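Speaker notes: Looking after one arm at one sink
Handotix meetup, September, the 25-minute slot

Before I start
Check the clicker. Water on the lectern, away from the laptop. Say hi to the Mirkton folks in the second row and thank Valter Hellström for lending me his torque screwdriver for most of the summer (he's getting it back tonight, I promise!).

Opening
So I look after one robot. One! Some of you have a whole hall full of them and I'm a bit jealous, but having just one means you get to know it really well. Ours is called Gellel, it's a Franka arm, and it does dishes in a kitchen. I'm not going to talk about the learning side at all, there are far better people for that in this room. I want to talk about the boring half hour before anybody presses go, and the stuff that goes wrong when you skip it.

Ask for hands: who has a written startup list? Who follows it? Wait for the laugh.

The base
Start low. I check the base bolts at the start of every week and I put a paint mark across each one, so a bolt that has crept shows up with a flashlight. In the spring we had plates landing a little further left each day and I spent two whole days on calibration. It was a bolt. Tell this story slowly, people like it.

Then the status light, then the cables on the floor. I run my hand along each one from the base outward. If it snags on something, I move it before power goes on.

Cables up the arm
This is where I've made the most mistakes. The gripper cable needs slack at the elbow, and my first try had it pulled nice and tidy and tight. It looked great in the home pose. Then the arm reached down and the connector popped halfway out. Now I move the arm by hand to the deepest reach we use, leave a loop there, and only then fasten it. Go through all the corner poses too, and watch the loop the whole way — you want to see it swing free and never get between two links.

Fingers
We log cycles, and I swap the finger pads after 2000 of them or when they look shiny, whichever comes first. Plates are mean to pads. A little dish soap film and the grip drops off a lot. I wipe both pads with a damp cloth, then a dry one, and close the fingers on a strip of paper. If I can pull the paper out easily, the pads come off.

Mention Phí here, our little logging script. It just nags me. I wrote it in an afternoon and it has saved me more trouble than anything else I've done on this project.

The slow plate test
Last check of the morning. One plate, up to 10 percent speed, my hand on the stop. I have the arm hold the plate on edge over the right-hand basin and I look at three places: the fingertips on the rim, the gap between plate and drain strainer, and the cable at the elbow. Give the room a moment with the slide, then point to the fingers first. 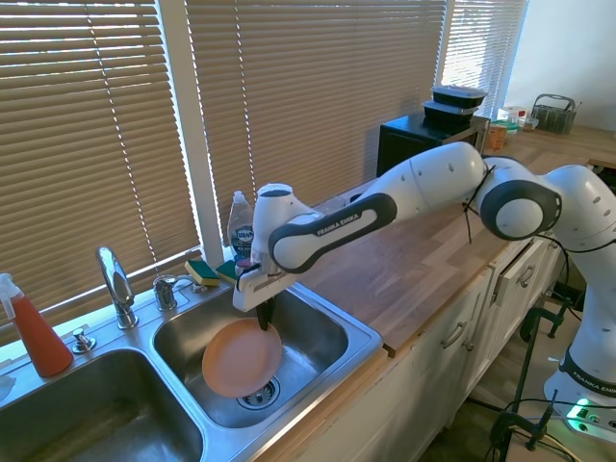

When it faults anyway
Don't clear the fault right away! Write down the joint and the pose first. I lost so many good clues by hitting reset because people were waiting. After that, free the plate by hand, back the arm up and out of the sink, and run the slow test again from the top.

Questions
Somebody will ask about water. Say what we do: splash stays in the basins, towels within reach, and I check the gripper housing at lunch and again before shutdown. If there's time left, show the bolt with the paint mark. It's in my jacket pocket.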